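4 Recording demonstrations by remote control

This section covers teaching a task in the simulated treatment room with the Kairys hand controller. For guiding a real arm by hand, see section 5. You should already have installed the Pemska viewer and paired the controller (section 3).

4.1 Before you start

1. Close any other program that uses the controller. Pemska will open without it, but the arm won't follow your hand.
2. Start Pemska and choose Rooms > Treatment room. The first load takes longer than later ones.
3. Select the arm you want to teach and press Home. Wait for the status bar to read READY.
4. Check the free space on the recording drive. A session of 141 demonstrations with the wrist view switched on filled roughly 900 MB on our test machine.

Note: If the status bar stays on WAITING, unplug the controller, count to five and plug it back in. There is no need to restart the viewer.

4.2 Setting the viewpoint

Each demonstration is stored with every view that is open when you press Record. Views opened later are not added to the file, so set them up first.

1. Open the View panel and tick the views you need.
2. For the low view, set the tilt so that it looks up past the gripper to the ceiling.
3. Move the arm a little in each direction and make sure the gripper stays in the view for the whole of the task.
4. Press Lock views.
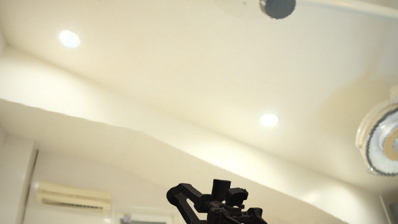
The low view is useful for tasks where the arm has to reach up, as the room's ceiling lights and surgical-style lamp give the learner fixed points to work from. It is less use for anything on the worktop. Leave room lighting on Standard unless the whole set is to be recorded under another setting. Mixed lighting within one set is allowed, but label it in the Notes box or you won't be able to sort it out afterwards.

Jagged edges on sloping surfaces are normal at Draft quality. They don't affect the recorded joint positions. Change to Full quality only if the pictures themselves will be used for training, and expect the controller to feel slower.

4.3 Recording a demonstration

1. Hold the controller level, in a comfortable position, with your elbow supported.
2. Squeeze and hold the side grip. The arm now follows your hand.
3. Press Record. A short tone sounds.
4. Carry out the task at an even pace. Use the trigger to close the gripper and release it to open.
5. If you run out of reach, let go of the side grip, move your hand back and squeeze again. The arm holds its place in between.
6. When the task is done, keep still until the time counter has moved on by one second, then press Record again.
7. Choose Keep or Discard.

CAUTION: Check that the output is set to SIMULATION before you squeeze the side grip. If it reads LIVE, a connected arm will move at once.

CAUTION: Don't press Home during a recording. The return move is saved as part of the task and the learner will copy it.

Pauses of more than 400 milliseconds are marked in grey on the timeline. One or two are fine. If the timeline is mostly grey, discard the demonstration and do it again.

4.4 Checking and saving

Play back each kept demonstration at double speed before you leave the session. Look for jumps in the gripper position, which usually mean the controller lost tracking for a moment. Error 201 in the log means the same thing.

To save, choose Session > Close and write. Files go to the Nindia folder unless you have picked another. Type the operator's name in full (Mercy Swai, not MS), because the import tool treats initials as a new operator.

Section text: Kheri Temba. Last revised 2 Feb 2020.

© Evham. All rights reserved. | Contact support | Back to top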